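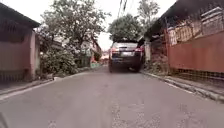 ¿Se puede recorrer el barrio de Vornen a pie en una mañana? De sobra, y con tiempo para un café largo. Las calles son cortas, casi todas residenciales, y con zapatos cómodos se hace sin prisa ninguna.

Bueno, pues os cuento, que ya me lo habéis preguntado varias veces. Fui a Vornen por la jornada de calles abiertas que montan los vecinos en octubre, y me apunté casi de rebote porque Doina Dimitrov tenía un sitio libre en el coche y yo no tenía plan. La inscripción costaba 3 euros, te daban un planito doblado en cuatro (el mío acabó hecho una pena) y cada cual tiraba por donde quería.

Yo esperaba una plaza, una iglesia, algo con cartel. ¡Y qué va! Lo bonito son las calles estrechas, con sus tapias y sus bordillos de cemento, y el asfalto gris lleno de remiendos. Me pasé media mañana mirando al suelo, lo confieso, porque me encantan los parches de las calles viejas, cada uno de un gris distinto. Kalliopi Vukčević, que iba con nosotras y es de fijarse en los tejados, se desesperaba conmigo.

Y luego están los colores. Hay una casa rosa salmón que me habría llevado puesta, con su pilar pintado de verde y toques rojos, y delante una jardinera color terracota encima de un murete azul turquesa de esos rugosos, con bultos, como de roca. Sobre el papel suena a disparate y en persona queda de maravilla.

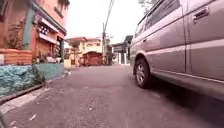 A media mañana paramos en el café Mujić, que estaba a reventar (pedid la tarta de ciruela si queda, que suele volar). Allí nos encontramos a Phong Mạc, que lleva años viviendo en el barrio y nos contó que antes las fachadas eran casi todas blancas. Según él, la moda de pintar empezó con una sola casa y luego se fueron picando unos a otros. No sé cuánto habrá de leyenda, pero a mí me convenció.

Después volvimos a salir sin mirar el plano, y menos mal, porque así dimos con los muros de piedra. Me quedé un rato largo delante de uno gris azulado, muy basto, rematado con piezas naranjas, y detrás una fachada también anaranjada con una mata enorme de plantas trepadoras cayendo desde arriba. ¡Qué gusto de verde! En mi balcón se me muere hasta el romero.
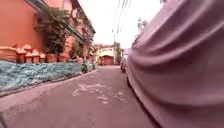

Fachada naranja con trepadoras y muro de piedra, Vornen.

Cosas prácticas, por si vais: el autobús desde Stornstead es el 200 y os deja al principio del barrio. En coche mejor aparcar fuera y entrar andando, que las calles son estrechas. Llevad agua y algo de efectivo para el café. Nosotras nos volvimos después de comer y todavía me quedó por ver toda la parte de arriba, así que el próximo octubre repito, y Kalliopi ya ha dicho que esta vez el plano lo lleva ella.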